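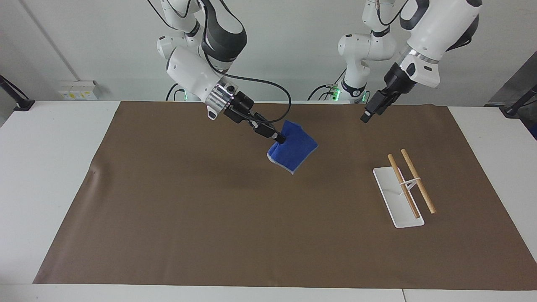

Letmont library to stay open late through May

Good news for anyone who has ever jogged up the steps of the Letmont library at five to six with an armful of overdue novels: starting in May, the doors will stay open until 9 p.m. on weeknights, and the reading room upstairs will be open right along with them.

The longer hours come after a petition that started at the front desk of the Pillay Street bakery (next to the cinnamon rolls, which can't have hurt) and gathered 2000 signatures before it was handed in to the town. Nandi Naidoo, who runs the library, had been hoping for 500.

"I kept thinking someone had left the same page on the pile twice," she said. "Then I started reading the names, and there were families on there I haven't seen since their kids were in story hour. It was a lovely afternoon, I have to say."

Evening visitors will find the whole ground floor open, including the newspapers, the local history shelves and the children's corner, where the old green armchairs are finally being reupholstered. The upstairs room has 120 seats and will be kept quiet for studying, though the small side room can be booked for up to 2 hours by homework groups, book clubs and anyone else who needs a table and a door that shuts.

Mpho Van der Merwe teaches the adult English class that has been meeting in the Girusach community hall all winter, and he plans to bring his students over as soon as the new hours begin. Most of them work until six, he said, and several have never been inside the library at all.

"They walk past it every night on the way to the bus, with the lights off," he said. "I'm so pleased for them."

The book drop on Ika Lane will still be emptied each morning, and library cards remain free for everyone who lives in town. To book the side room, call in at the desk or phone after 10 a.m. Weekend hours stay the same for now.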